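About Flevum

Flevum is a small language school for people who want to speak English with Americans and know what they're talking about. Grammar matters, and we teach plenty of it, but we also teach the calendar! Why are the stores full of pumpkins in September? What do you bring to a Thanksgiving dinner? When is it fine to wear green, and who gets the day off on the Fourth of July?

We started with 7 students and a borrowed whiteboard in a room over the Rafferty bakery. These days we run 20 group classes a week, in the mornings and again from 7 p.m., and we still buy our rolls downstairs.

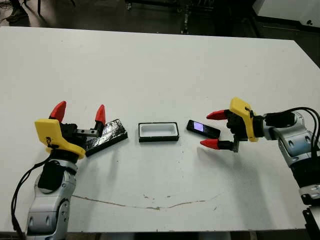

Every class spends its first few minutes on the news. Students bring a story they liked - a ball game, a song contest, a storm, a town parade - and tell it in their own words. Mistakes are welcome. We write down the good phrases and come back to them the week after, when everyone has forgotten half of them.

Our beginner course is called Cirkach and lasts 30 weeks. Sternier is the next step up, for people who can already hold a conversation and would like to argue, joke and tell long stories. Both courses have two teachers, so you'll hear more than one accent from the start.
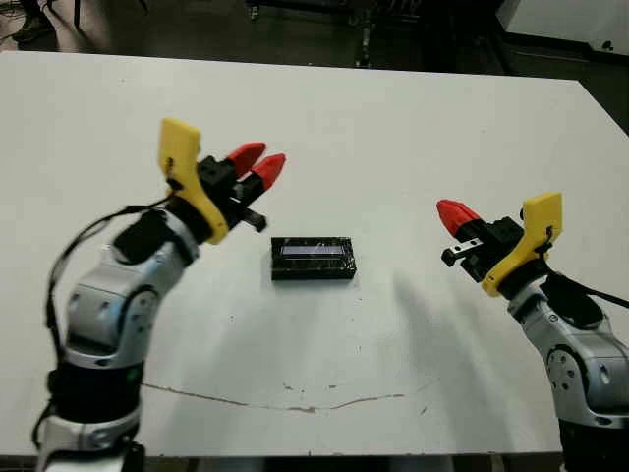

Written by the Flevum teaching team

November is our favorite month. We cook a full Thanksgiving meal together, with recipes in English only, and the gravy is different every year (some years very different). Families come too, and the kids usually end up teaching the grown-ups the card games.

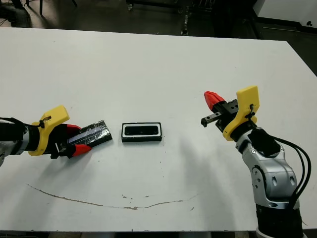 Two arms, one small object on a white table.

New students can join at any time. Come and sit in on a class first, free of charge, and stay for coffee afterward - that's where a lot of the best talking happens. Just ring the bell next to the bakery door and come on up.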